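4.2 Looking at the edges

I should say at the start that I never meant to write a section on edges. The study was about how people judge the width of a country road, and I had assumed, as most of us in this corner of the field do, that they judge it from the paint. You have a line in the middle, you have a lane, and you know where you are. Then I spent most of February going back and forth between Mamstead and Cernach with a notebook on my knee, and by the end of it I was far more interested in the scruffy bit at the side.

The stretch I keep coming back to is on the Cernach side, after the last of the houses, where the road straightens out and everything goes flat. It's a plain two-lane road with nothing much to look at (I mean that kindly, I grew up near one just like it). People who drive it every day told me over and over that it was "wide enough", and the same people, handed a pencil and asked to sketch it, drew one lane noticeably fatter than the other. Of the 99 sketches I collected, 47 had the right-hand lane narrower than the left. I hadn't asked them to compare the two! They just drew it like that, and when I asked why, they talked about the verge.

So I want to take the two sides separately, as they look to somebody going along in the right-hand lane. The paint is the easy part. The centre line is solid white and very clear, and the line over on the far left is a good deal thinner and fainter (Figure 3). Past that far line the ground is flat, pale and dusty, and there's little to make a driver feel hemmed in. The near side is another matter. What you get is a light, broken-up strip and then the rough grass starts straight away. 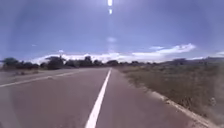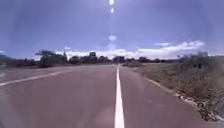 Figure 3. Two views along the straight on the Cernach side, with the solid centre line, the fainter line to the left and the pale, uneven edge on the right.

My sketchers had a whole vocabulary for that strip. They called it the crumbs, the biscuit, the white stuff, and one man called it "the bit I don't trust", and I've more or less adopted that as a technical term. The lower view in Figure 3 shows best what he meant, with loose chunks and pebbles along the nearer part and the grass leaning over in places. If you ask somebody where the road stops on the left, they point at the paint. Ask them about the right and they hesitate, and then usually give you an answer well inside the real limit of the tarmac.

I tried to pin this down with the walking test described in section 3. Each person stood on a marked-out copy of the lane in the yard at Driremard, which had a clean painted limit on one side and a strip of loose stone on the other, and was asked to stop at the point where they'd no longer be happy to put a wheel. We ran it in small batches of 8, mostly to stop people copying each other – they did anyway, a bit. That gave us 914 usable stops once the spoiled ones were taken out. The stops on the painted side bunched up tightly. On the stone side they were spread all over the place, and nearly all of them fell short.

Now, I don't want to make too much of a yard. A yard has no oncoming traffic and no far-off line of trees pulling your eye down the middle, and several people said so. One woman thought the trees mattered more than the edge did, and that on a long straight you look at the far end and let the sides look after themselves. I think she may well be right about the first few hundred metres. It doesn't fit so well with the sketches, though, where people who were vague about the far end had put real care into the grass. Some of them had even drawn single tufts.

There's a practical side to this too. The Stan scheme, which supplied part of our survey list, repaints centre lines on a regular round and treats the verge as somebody else's job. I can see why, as paint is cheap and you can tell when it's done. But if drivers on roads like this are taking their idea of width from a ragged strip of pale stone, then a fresher centre line may simply nudge them away from one thing without telling them where the other one is. We didn't test that, and I'd be cautious about anyone who said it followed from our numbers.

What I can say is that the two sides of the lane weren't being read in the same way, either on paper or in the yard. The next section looks at whether that holds after dark, when the grass more or less drops out of the picture and the paint is all people have to go on.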